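Home | Talks | Club Nights | Resources | Join

Table clearing with one arm: what the Dondencombe robotics club is building
Speaker notes, Imelda Pangilinan, 2022-11-24

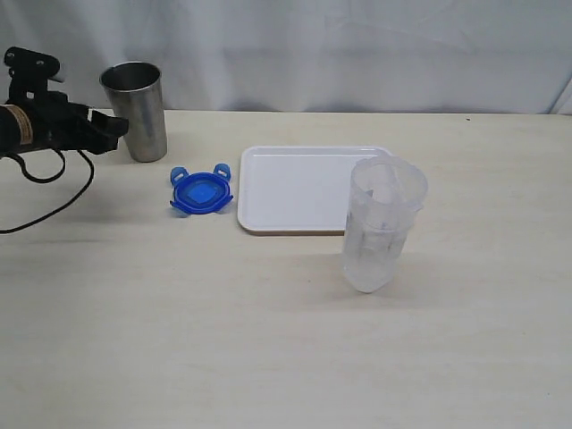
1. Opening (keep it short)

- Say hi, thank Lodell for the room. Water is on the left of the lectern, don't knock it over like at rehearsal.
- Who we are: after-school club, two evenings a week in November, one in the other months. Students run it. I order parts and say no to things.
- The project is called Galtano. Job: kitchen things on a table, put them where they belong. Metal cup, frosted plastic cup, blue lid, white tray.
- Ask for hands, who has built a gripper? Who has broken one? Wait for the laugh, move on.

2. Why kitchen stuff

- Last year was foam blocks. Kids got good at foam blocks. Then somebody put a mug down and the whole thing fell apart.
- Each object is a different headache. Metal cup has soft reflections down the side. Frosted cup lets the tray show through it. Lid lies flat, hardly anything to grab except the tabs.
- Point at the frosted cup overlapping the tray corner. Ask the room: which one would you pick up first? Let them argue for a minute. Students argued a whole evening.
- Their answer: frosted cup first, then tray. I would of started with the metal one. Got outvoted.

3. How an evening goes

- Setup is 20 minutes. Wipe table, hang the white cloth, check the cable has slack before anybody moves the arm. CABLE. Say it twice.
- Pairs. One drives, one writes. Swap after 4 tries, no exceptions, even if the driver is on a roll.
- Log sheet has object, start position, grabbed or not, dropped or not, one line of plain comment. Read out the good one: "went for lid, got table."
- Last half hour is talk only, arm off. Hardest part of the night to protect. Everyone wants one more go.

4. Numbers slide

- Roughly 70 tries logged on the lid so far. 30 of them ended with it off the table and in the right place. Don't apologise for this, just say it.
- Metal cup much better. Don't have the total with me, ask the Dizon pair if it comes up, they keep the sheet.
- Frosted cup: fine alone, bad next to the tray. Fingers catch the tray rim. Working on coming in from the front instead.
- Tray is the newest, only started on it. No number yet. If pushed: "ask me in spring".

5. What we got wrong

- Moved the cloth between sessions and didnt write it down. Two evenings of logs we can't compare. Tape marks on the table now.
- Let the strongest coder do all the code. She got the flu. Nothing ran for a week. Now two people have to be able to start everything from the written steps.
- Bought fancy finger pads, students hated them, went back to the plain ones. (skip if short on time)
- Closing speed. Too fast and the light things scoot away. Slower is boring to watch but works more often.

6. If you want to start one

- Start with one object. Really, one.
- Paper logs are ok. Ours still are, someone types them up on Fridays.
- Borrow a table that nobody needs back.
- Write the stop procedure on the wall in big letters. New members learn that before they touch the controls.
- Budget question WILL come. Handout has the parts list, point at the handout, do not start listing prices from memory.

7. Questions

- Likely: can it do glasses? Not tried, not with real glass.
- Likely: age? Whoever can sit through the safety talk.
- Likely: can we visit? Yes, email the club first, not just turn up.
- If it goes quiet, go back to the which-one-first question and get someone who voted for the lid to defend it.
- Pick up the clicker and the spare handouts on the way out.

Contact the club office | © Dondencombe Robotics Club | Back to top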